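Search this board Advanced search Go

Cable slip in parallel gripper, wrist camera setup
Posted in April by tovrik_mech, Cells and Fixtures

Cell 2 at Bellemby. Single arm, two-finger parallel gripper with the flared black fingers, wrist camera looking down past the tips. The job is cable handling for the Camow harness line. Grip force and finger zero were set when the cell was commissioned and have been left alone. After 761 cycles the log shows 12 slip faults, all in the last third of the run. I stopped the cell and started checking grips by hand through the wrist camera, jogging at low speed.
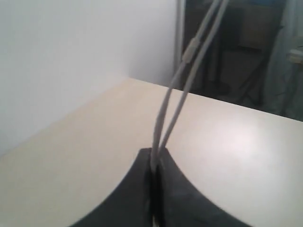
Wrist camera view, two gray cables held in the finger seam, sleeve on the left one.

What I want to know is whether to raise the force or redo the finger zero first. Force is at 103 on the controller scale. Jacket damage is a reject on this product, so I have little room to go up.

dunmarrow wrote:
Zero first. If the zero has drifted, the force number means nothing. Close the fingers empty, read the position, compare it to the commissioning sheet. Then check the inner faces with a straightedge. If the faces are not parallel you are pinching at one end and the cable can walk out.

pk_relay wrote:
I disagree on the order. Clean the inner faces before touching any value. Jacket residue builds up and the friction drops. We had the same fault pattern at Umali, late in the run, and it went away after a wipe with isopropyl and a dry cloth. If you re-zero on dirty faces you store the dirt in the offset.

dunmarrow wrote:
Fine, clean, then zero. I would still not expect residue to show up inside 761 cycles unless the jackets are shedding.

tovrik_mech wrote:
Cleaned both faces, then closed empty. Position is off from the sheet by a small amount, in the open direction. Straightedge shows no gap I can see. Re-zeroed and saved. The larger bundle is the one I worry about now.
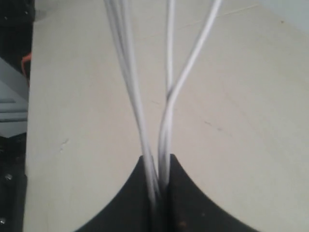
With more than two cables in the slot, the faces only bear on whatever sits thickest across the gap. Anything lying beside it can carry almost no load. The program uses one force and one slip threshold for every count, and I think that is wrong.

pk_relay wrote:
It is wrong. Split it into two recipes. Pairs keep the present force. Bundles get a slower close and a short dwell before lift so the cables can settle into a row. Do not raise force on the bundle until you have tried the dwell.

ostrel77 wrote:
Dwell costs cycle time and will not help if the cables cross above the fingers. A crossing puts a side load on the bundle when the arm pulls. Fit a comb upstream. Trollerura sells one that can be drilled to suit.

pk_relay wrote:
A comb is another part to adjust at every changeover. Try the free change first.

ostrel77 wrote:
Free until someone has to defend the cycle time.

dunmarrow wrote:
Also look at the tips and outer curves for scuffs. Scuffs on the outside mean the fingers are touching something on approach, and a touch can shift a finger on its mount. Check the mount screws against the torque sheet and put a paint mark across each head.

tovrik_mech wrote:
There are scuffs, more on the right finger. Screws checked, one took a slight turn before the wrench clicked. That could account for the zero offset. Marked them all and repeated the zero. Recipes are split as pk_relay described, comb is on hold. I'll post the fault log after the next full run.

Related topics
Finger zero lost after power cycle
Isopropyl or dry wipe for gripper faces
Camow harness line, changeover checklist
Slip threshold for mixed cable counts
Trollerura comb, drilling pattern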